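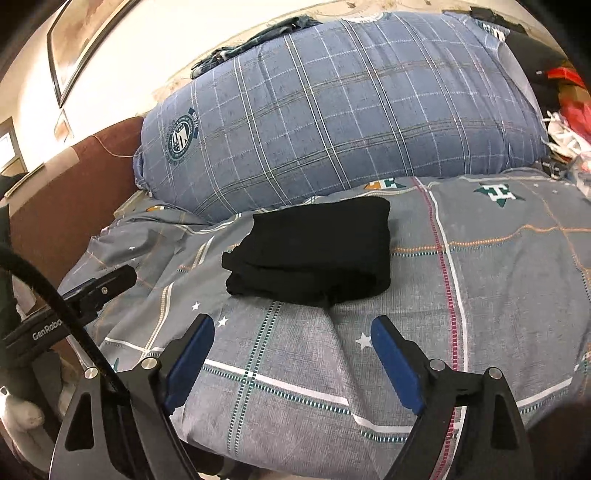 I have been meaning to write about packing for weeks now, and it took a trip to see my friend Marloes Dekker in Druten to finally get me to sit down and do it (with a big mug of tea, naturally).

I used to be a terrible overpacker. For our first visit, back when the kids were small, I brought 23 tops for a stay of 7 nights, and I wore maybe five of them! The rest rode around in the suitcase like passengers, and I ironed half of them when I got home anyway. Marloes met me at the station, took one look at my bag and laughed all the way to the car.

This February I went with a carry-on and nothing else. Mostly dark colors, one good sweater, and everything folded flat the way my mother did her sheets, with the sleeves in first and then in thirds. I know plenty of you swear by rolling, and I did try it, but my shirts came out looking like old maps.

The one thing I missed was my thick robe, because Marloes keeps her house so chilly in the mornings! She lent me a cardigan and we sat in the kitchen until nearly eleven, talking about her garden and whether the plum tree should come down. I voted to keep it. She's still thinking it over, and I've promised to come back when it blooms.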